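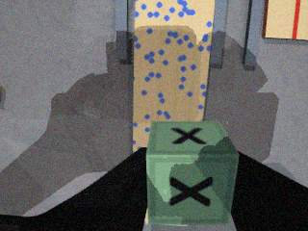
Sim episode rules, cube tasks. Updated 8/28/23. Replaces the May version, throw that one out.

Quick how-to for anyone setting up, running or reviewing simulated pick tasks for Tilach. Read once all the way through, then keep it open while you work. Questions to Ryan Hollis, or Yvonne Haworth if it's about labels.

## 1. Before you run anything

- Pull the current scene file. Don't work off the copy on your desktop, we all have one and they're all stale.
- Check the seed is written in the run sheet. No seed, no run.
- Camera pose loaded from the config, never dragged by hand. If you nudged it, reload.
- Lights from the config too. See section 3.
- Object spawn limits on. The cube has to land fully on the work surface, no corner hanging over.

Do one dry reset. Look at it. Then start.

## 2. The marker rule

Any cube with a see-through material gets a mark on more than one face. Black X, thick strokes. Thin ones vanish in the render noise, we tried.

The green cube has an X on top and an X on the front, so from a raised front view you get both. Good. Two faces visible = two marks you can check against each other.

Things to watch:

1. Marks on the near faces must be readable at final resolution, not in the big preview window. The preview lies.
2. If a back mark shows through the material and lands on top of a front one, turn the opacity up one step and log it.
3. Label the cube by its geometry. Not by the X. Reviewers keep drawing the box round the mark and it throws everything.
4. The internal edges you see through the walls aren't outer edges. Don't snap to them.

## 3. Shadows

Most rejects come from here so slow down a bit.

Arm and gripper shadow stays ON. Some of you were switching it off to get cleaner images. Please don't. The shadow falls on the wall, the floor and sometimes right across the cube, and that's what the policy needs to cope with.

A shadow over part of a face is fine. Right half of the front face dark, other half light, part of the X in the dark bit: keep it. It's one face, one color label. Don't split it into "green" and "dark green". Hildegard Hellwig had to re-do 259 labels becuase of exactly this.

Not fine:

- every mark on the cube lost in shadow at the first step
- shadow detached from whatever is casting it
- shadow flickering on and off between steps with the arm still

Jagged stair-step shadow edges are OK at the training setting. Leave them. If you're making images for a report, raise the shadow map size in a *copy* of the scene and don't save it back.

## 4. Background

Dotted panel stays behind the work area. Blue dots, cream ground. Leave the spacing irregular, do not tidy them into a grid. Poppy Heywood made a nice even version last year and the depth estimates got worse, so back it went.

- Cube may overlap the lower part of the panel. Fine.
- Panel may be partly in shade. Also fine, dots just look dimmer.
- Black work surface stays matte. No reflections.
- Grain stays at default. Don't denoise before saving!

Anything else in view that's part of the base scene, leave alone. Wall pieces, bars, the bordered panel with the red stripe. If you add a prop, it goes in the run sheet with a name.

## 5. Running the batch

Batch size is 60 episodes. Bigger ones choke the Flavton machine and you lose the lot.

1. Start the batch, note the start seed.
2. Watch the first 6 episodes all the way. Yes all of them.
3. Stop straight away if the cube jitters at rest, sinks into the surface or pops up at reset. Contact settings are off, tell Ryan.
4. Otherwise let it go.
5. When its done, run the checker script before you copy anything.

Failed grasps get kept. Flag them `fail`, keep the full episode. Never delete a fail to make the success rate look better. Only physics errors get tossed, and those need a line in the sheet saying what broke.

## 6. Review

Second person always. You can't sign off your own batch, even a small one.

Reviewer opens the first step of each episode and checks:

- cube fully on the surface
- at least one X readable
- cube label matches the full cube, shaded side included
- seed, scene version and camera config filled in

Disagree on one? Ask Qiuyue Jiang, her call is final. Write the decision down so we don't argue it twice.

## 7. Naming and handover

Format: `task_scene_seed_operator`. Lower case, underscores, no spaces. So a batch from the Mykhailiuk scene starting at seed 752 would be `pick_mykhailiuk_752_yh`.

Finished batches go to the Skesutthorpe share, "reviewed" folder. Unreviewed stuff stays local. Don't park it in there "just for tonight".

Still to write up: stacked cubes, and what to do when two transparent objects overlap. Until then don't run them in the main set.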